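Robot Software Practical
Handout 4: From camera picture to arm motion
Boonsong Suksawat
Revised June 25, 2024

Read this before you come to the lab. It covers the part of the course where the planner, the perception node and the arm controller have to work together, and it assumes you have finished the April exercises on frames and transforms. If your transform tree still has a break in it, mend that first.

The task

A table with a drawer under it, a few everyday objects, and an open bin on the floor to the left. The robot gets an instruction such as "put the bottle in the drawer" or "clear the table" and has to turn it into a list of moves. The objects are ordinary ones: bottle, can, bowl, sponge.

The software is in three parts, and each has its own repository.

Clalteo is perception. It takes the head camera stream and gives out a list of objects, each with a label, a pose and a score.
Andum is the task planner. It takes that list and the instruction, and gives out a list of skills.
Belmonte is the arm controller. It takes one skill at a time and reports back when it is done or has failed.

You will mostly be changing Andum. You will read a good deal of Clalteo. Leave Belmonte alone unless you have spoken to me.

1. World state

Andum keeps a table of facts. Each object has one location fact, and the location can be on(table), in(drawer), in(bin), held or unknown. The drawer has its own fact, open or closed. A planning step is only allowed to start from facts, never straight from the picture.

The hard part is the change from one location to another. When the gripper closes on something, the location becomes held. When it opens, the location does not become in(drawer) by itself. It becomes unknown, and Clalteo has to look again. Many groups skip this and set the new location on release. Their demo works until an object rolls or sticks to a finger, and after that every later step is planned on a false fact.

Take a state where the drawer is open, the bottle is in it, the bowl and the can are on the table, and the sponge is held over the drawer. Written out:

open(drawer)
in(bottle, drawer)
on(bowl, table)
on(can, table)
held(sponge)

The sponge is not in(drawer) yet, even though the gripper is pointing down into it.
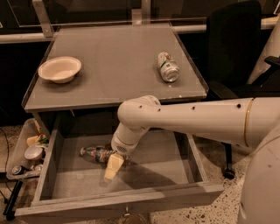

2. Perception around the arm

Clalteo works from the head camera, so the arm is in view for most of any skill. Three rules follow.

Mask the arm before you detect. The mask comes from the joint readings and the arm model, and it is published on its own topic. If you forget it, the detector will sometimes label parts of the wrist as objects.

Do not delete an object because you have stopped seeing it. If its last known place is behind the arm mask, keep the old fact and mark it stale. Delete only when the place is clearly in view and the object is not there.

Give the bin its own region. It is translucent and its contents are jumbled, so detections inside it are poor. We do not pick from the bin in this course. Anything detected in the bin region gets in(bin) and is dropped from the list of things to plan for. The same goes for the floor, where the only thing of interest to us is the bin itself.

The table, drawer and bin regions are set in regions.yaml. The drawer region moves with the drawer, so it has to be tied to the drawer front and not to the table. The lip at the front of the table is a good line to check your calibration against. Draw the projected edge over the camera view and see how far apart the two lines are.

Clear bottles need care. The depth reading on clear plastic is full of holes and we fit the pose mainly from the label. For a bottle lying on its side this gives a fair long axis but a weak height. Use the surface under it for height: the tabletop if the centre is in the table region, the drawer floor if it is in the drawer region. If you choose the wrong surface, the grasp will be wrong by the whole drop between the two.

3. Grasp choice

Belmonte accepts a pinch grasp as a point, an approach direction and a closing direction. For lying bottles and cans we come from above and close across the short side. The finger pads need a clear gap on both sides, so check the distance to the nearest neighbour before you send anything. If the can and the bottle are too close, plan a move of the can first.

Put the grasp point off the label where you can. 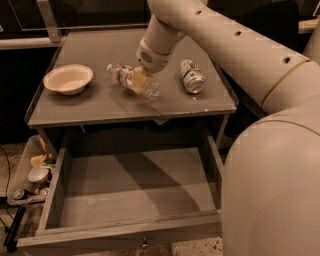 The offset is measured along the long axis from the label centre and is set in grasp.yaml. Its sign depends on which end the cap is at, so Clalteo must report the cap end. When the cap end has a low score, fall back to the label centre and lower the closing speed.

After closing, Belmonte returns the finger gap. Compare it with the expected width of the object. A gap near zero means a missed grasp, and Andum should set the location to unknown and ask for a new look. Do not retry with the old pose. A gap that is too wide usually means that the fingers have closed on something else.

4. Replanning

Andum replans after every skill. That sounds wasteful, but the plans are short, and the cost is small next to the time the arm takes. In the log set you will be given there are 638 skill calls. Of these, 442 ended with the state Andum expected. The rest are your material for the written part.

Sort the failures by the first fact that was wrong, and not by the skill that reported the failure. A place that fails often started as a bad pose two skills earlier. Log entry 522 is a good one to start with, as the wrong fact is easy to find once you print the stale marks.

Watch for loops. If the same skill with the same arguments comes up twice in a row and the facts have not changed, stop and report. Vodmont, the log viewer, will show repeated states in one colour if you switch on "group by state".

5. Work for this session

a) Write the update rule for held and unknown, and run it on the recorded logs.
b) Add the surface choice for height. Test it with the bottle on the table and then in the open drawer.
c) Add the stale mark and show one case where it saves a fact that would have been lost.
d) Pick 28 failed calls from the log set and sort them as in section 4. One line each is enough.

Bring a) and b) working on recorded data before you ask for arm time. Arm time is given out in the order in which groups show me their test output. Keep one hand near the stop button when a skill is running, and tell the others in the room before you start it.

Hand in your code as a branch on Andum, with the sorted list as a text file in the notes folder. Write down which version of regions.yaml you used – it changes whenever the table is moved, and results from two versions can't be compared.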